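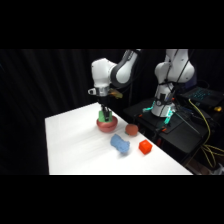 4.2 What the success rate hides

Claims that a shared workshop can match a funded lab on pick-and-place deserve more doubt than they usually get. Our own build, Plomura, logged 1,888 grasp attempts by March, and the headline rate looks good until the trials are split by object. Figure 3 shows the kind of layout we used: a white table, a black curtain, the gripper down in a round bowl, and a block, a soft blue toy and a tomato-like object set out in front. Such a background flatters any vision system. When Chettiar took the curtain down for 275 of the attempts, failures nearly doubled, and most of them were on soft items. We also doubt that the green fingertip pads deserve the credit that Gunawardena and the Novier build notes give them, as we never ran the same set with bare fingers.

Figure 3. Table layout for the bowl trials, with the second arm on the bench behind.

We reset the objects by hand between attempts, and a person who wants the arm to succeed will tend to place them kindly. Until someone outside the shop does the resetting, we would read the totals as an upper limit.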